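Subject: Re: [facilities-users] Storage fees and locker renewal, Civau building

Dear members,

Thank you to those who replied to the notice on storage fees. One reply is quoted below, as it raises a point that several tenants share.

On 4 November, Ronaldo Ocampo wrote:
> The notice says that lockers on the Sakden side will be billed by
> size. Our unit was measured before the shelving was changed. Will
> it be measured again, or does the old figure stand?

The old figure stands until the end of the current term. Tenants who believe their unit was measured incorrectly may request a new measurement in writing. Please include the unit number and the name on the lease.

Of the 457 units in the building, 104 have not yet been renewed. Units not renewed by the end of November will be offered to the waiting list. The annual fee for a standard unit remains 410. The fee for a large unit is now 595, payable in two parts.

The Pedero entrance will close at 6 p.m. through the winter. Access after that hour is by the Qian Street door only, and keys must be signed for at the front desk.

Questions about billing should be sent to the office and not to this list.

Building Office, Civau

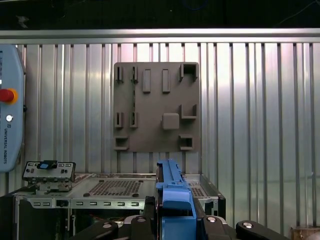
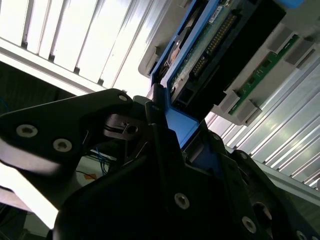

Wall panel on ribbed metal sheeting (first); blue module and black gripper (second)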